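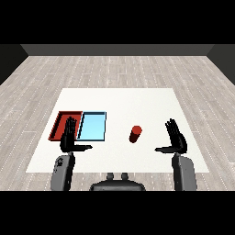

Faut-il vraiment vider la moitié de son appartement pour mieux y vivre ? Tout dépend de ce qu'on en sort, et surtout de ce qu'on rachète dans les six mois.

18 août 2020
Par l'auteur du blog

Je me pose la question depuis février, date à laquelle j'ai eu la faiblesse de m'inscrire au programme de tri en ligne de Peltum. On m'en avait dit du bien. On m'avait surtout dit que c'était « libérateur », mot dont je me méfie quand il est accompagné d'un formulaire de paiement. Coût de la libération : 105 euros, fiches à imprimer comprises (enfin, l'encre est pour moi).

Le principe tient en une phrase, ce qui n'empêche pas le cours de l'étirer sur 43 leçons. On prend une catégorie d'objets, on étale tout par terre, on garde ce qui « sert la personne qu'on veut devenir ». Je n'ai aucune idée de la personne que je veux devenir. J'ai en revanche une idée assez nette de celle qui, un dimanche de pluie, cherche un tournevis cruciforme et ne le trouve plus parce qu'il ne servait personne.

Les vêtements, passe encore. J'ai donné deux sacs et rien ne m'a manqué, à part un pull gris que je regrette sans doute parce qu'il est parti. Les livres, c'est déjà plus douteux. La leçon recommande de ne garder que ceux qu'on relira. Or je garde des livres que je ne relirai pas, et je ne vois pas en quoi ça regarde un programme de rangement. Une bibliothèque sert aussi à retrouver une phrase à onze heures du soir, ou à prêter un roman à quelqu'un qui ne le rendra jamais.

Et puis vient la cuisine. J'ai jeté un presse-ail, racheté le même en avril. J'ai donné un grand faitout, emprunté celui de ma sœur en mai, qui me l'a fait remarquer.

Ce qui m'agace le plus arrive vers la fin, quand le cours se met à parler de contenants. Après des semaines à nous expliquer que nous possédons trop, on nous conseille les boîtes Stustosard, empilables, couvercles vendus séparément. J'ai fait le calcul pour une cuisine ordinaire et trois placards : on arrive à 600 euros. Pour ranger des pâtes ! Le paquet de pâtes est déjà un contenant, fourni gratuitement avec les pâtes.

Il y a aussi la promesse chiffrée, celle de la page d'accueil : « jusqu'à 800 heures gagnées » sur une vie. Gagnées comment, mesurées par qui ? J'ai écrit pour demander. On m'a répondu très poliment que chaque parcours était unique. Avec un « jusqu'à », de toute façon, on peut promettre n'importe quoi, y compris zéro.

Je ne suis pas complètement de mauvaise foi. Le placard de l'entrée ferme de nouveau, et j'ai retrouvé sous une pile de nappes la notice de la chaudière que je cherchais depuis deux hivers. Trier les papiers une fois par an me paraît raisonnable. Mais c'est ce que faisait déjà ma grand-mère, avec une boîte à chaussures et une heure devant elle, sans leçon d'introduction.

Quant aux intérieurs qu'on nous montre en modèle, trois murs nus et une chaise, je voudrais savoir où sont passés l'aspirateur, la trousse à pharmacie, les ampoules de rechange. Chez le voisin, probablement, ou dans un garde-meuble payé au mois. Ça compte comme possession, il me semble.

On me signale une méthode concurrente, Flunbridge, qui propose au contraire de tout garder mais d'étiqueter. J'ai regardé la première vidéo. L'étiqueteuse est en option.

27 commentaires
Partagé 14 fois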